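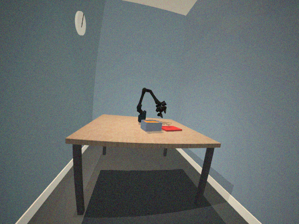 *The Cumunia bench in simulation: arm, box, red slab.*

I think a shared workshop should model its bench before anyone drills it. At Hegarty we mounted the arm first and wrote the sim in July, and the base had to move twice. Each move cost 3 evenings and left 6 holes in the top.

The usual objection is that contact physics is wrong anyway. It is, and I wouldn't trust the render for grip force. Reach is another matter — link lengths and table height are numbers you can measure with a tape, and a bad base position shows up in the first run.

Keep the model small. Ours has one table and 2 objects. Textures can wait. The clock on the wall took someone an evening and I would have spent it on joint limits, which are still the Udov defaults.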